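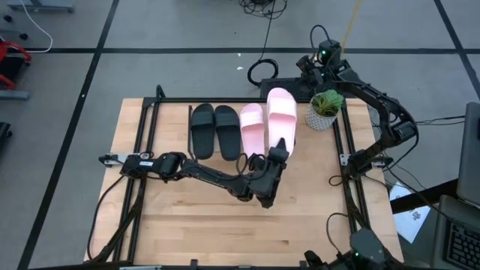 Prepared by the Riresora maintainers | last edited February

Data > Shore angling > Riresora
8 shares | 3 comments

Riresora: shore-caught pollack and wrasse from Jutby

Summary

Riresora is a table of rod-and-line catches made from the breakwater and the rock marks at Jutby. It holds 1,108 records, one per fish. The main species are pollack and ballan wrasse, with a small number of coalfish and cod. All entries come from paper slips filled in by anglers at the water and typed up later.

The table was put together to look at how catch depth and tide state relate to fish length. It can also be used for teaching, or for checking length-to-weight formulas against fish that were weighed on the spot. It is not a survey of the stock.

Files

catches.csv has the records. marks.csv has the names and codes of the 7 fishing marks. slips.txt gives the wording of the paper slip in its current form and in the older one it replaced. The two CSV files join on mark_code.

Fields in catches.csv

record_id: whole number, never reused. Gaps are withdrawn records.
mark_code: two letters, see marks.csv.
species: common name in lower case.
length_cm: total length, tip of snout to end of tail, rounded down to the whole centimetre.
weight_g: whole grams. Blank if the fish was not weighed.
tide: one of low, flood, high, ebb.
depth_m: depth of water at the cast, estimated by the angler.
method: float, bottom, soft lure, hard lure.
bait: free text. Spelling has been tidied, nothing else.
released: yes, no, or blank.
start_time and end_time: local time of the session, 24-hour clock. All fish from one session carry the same pair.

How the records were made

Anglers measured each fish on a flat board with a stop at one end. Fish under 20 cm were left out of the older slip, so small wrasse are missing from the first part of the table and present in the rest. The column slip_version shows which slip was used.

Weights were taken with an Okabe spring scale and a wet sling. The sling was weighed empty at the start of each session and its weight taken off by whoever typed up the slip. Eleven records where the angler forgot to note the sling weight have a blank in weight_g.

Typing was done in Plorus, which rejects a species name not on its list. Coalfish and pollack are easy to mix up when small. Where the slip had a note on the lateral line (straight and pale in coalfish, curved over the pectoral fin in pollack), the typist followed the note over the name. Changed names are flagged in name_edited.

Lengths

A fold-out board with a worn first centimetre was in use at mark BW for part of one summer. Lengths taken with it read short by about 1 cm. They have not been corrected. Filter on board_flag = 1 to remove them.

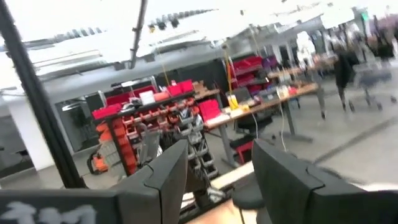

On the depth column, Gertraud Zürcher wrote that she would drop it from any model, as anglers at the outer marks tend to put down the depth they were told by someone else, and the same round figure then turns up for weeks. She also asked for the state of tide to be worked out from the session times and a tide table, and kept beside the angler's own entry. The second request has been met in tide_calc. The depth column stays in, with a warning.

Known problems

Effort is poorly recorded. A session with no fish produced no slip, so catch per hour cannot be worked out from the table.

Large fish are more likely to have been weighed than small ones. Do not fill blanks in weight_g with the mean.

Wrasse caught on crab and wrasse caught on worm are not from the same marks. Crab was mostly used at the rock marks, worm on the breakwater. Comparisons by bait need to take mark_code into account.

Repeat captures are likely among the wrasse, which keep to a small home patch. No fish were tagged, so repeats cannot be found.

Session times after 22:00 are few and come mainly from one mark.

Changes

v3: tide_calc added. Species list checked again. Two double entries withdrawn.
v2: board_flag and name_edited added.
v1: first release.

Use

Free to copy and reuse with credit to Riresora. Mark positions are not given and requests for them will be declined. Corrections should quote the record_id and the version.

Related
Jutby tide table, plain text
Reading the lateral line: pollack and coalfish
Spring scale checks with known weights
Plorus species list, north coast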